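Open day at Ondora: an hour with the bottle arm

Print | E-mail

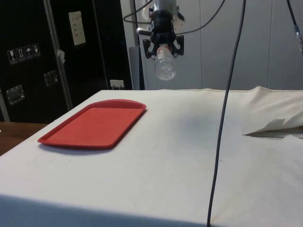

A gripper holds a clear plastic bottle over the table at Ondora.

Ondora opened its Portela workshop to visitors on 15th December, and 40 people signed up. We spoke with the lead engineer between demonstrations.

"Clear plastic is hard for us," she said. "The camera looks right through it." Her team has worked on bottles since July — cans came first.

Asked about speed, she said a person is still faster. "We run 21 bottles a session, and I want 60."

The software comes from Clasier. Ondora plans a second open day, with 5 places held for schools.

Print | E-mail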